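# nirivville-desk-grip

Data card, release 2. Maintainer: Mwanahawa Mugo. Hardware notes: Consuelo Bravo.

## Summary

This release compares two soft finger inserts, Pukier and Waweru, on a hand-held gripper with a wide-angle camera on the body. The task is a single pick and place of a computer mouse on a desk. There are 3,043 episodes, of which 2,000 are in the training split. The rest are held out for scoring the inserts against each other. All episodes were recorded at the Nirivville bench.

Both inserts fit the same finger mounts. Pukier has a deeper rib and a softer base. Waweru is stiffer and returns to shape faster after release. No other part of the tool was changed between the two sets.

## Task

The operator starts with the gripper open, approaches the mouse from the near side of the desk, closes, lifts, and sets it down on or beside the pad. Closing width is logged at every time step. The mouse was chosen for its curved shell, which gives the inserts little flat area to hold. Slip shows up in the width trace as a short step after closure -- see `events/slip.csv`.
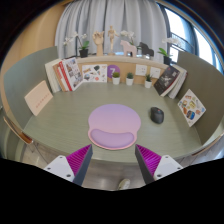
Start poses vary by episode. The operator was asked to change the approach angle between episodes and to leave the desk dressing alone within a session. Background items may differ from one session to the next, so do not use them as fixed landmarks.

## Files

- `episodes/` -- one folder per episode, with video and a state log
- `calib/` -- lens calibration, one file per session
- `events/` -- slip, drop and regrasp labels
- `splits/` -- episode lists for training and held-out use

The state log is resampled to the video clock. Raw controller output from the Kolix board is kept next to it under `raw/`. Timestamps in `raw/` are not corrected for startup delay.

## Labels

Slip and regrasp were labeled by hand from the video and the width trace together. A drop is any loss of contact before the intended release. Episodes with a drop are kept in both splits.
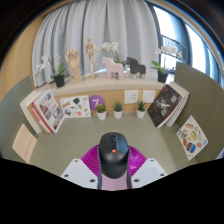
Labelers did not have access to the insert name, but the ribs are in view and the two types can be told apart with practice. Treat the labels as partly blind. A second pass was done on 100 episodes and the disagreements are listed in `events/second_pass.csv`. Most concern the exact time step of contact, where the curved shell hides the gap between rib and surface.

## Known issues

- Width readings drift in long sessions. Re-zero using the first closed pose in each folder.
- Circular lens field: the corners are black. Mask them before computing image statistics.
- Strong window light lowers contrast on the upper part of the desk. Exposure was left on automatic.
- Episodes recorded before April use the old folder names. `tools/rename.py` converts them.

## Changes

Release 2 adds the Waweru set and fixes the calibration file order.

Related items
nirivville-desk-grip, release 1
Pukier insert: mounting notes
Kolix board: log format
Waweru insert: wear test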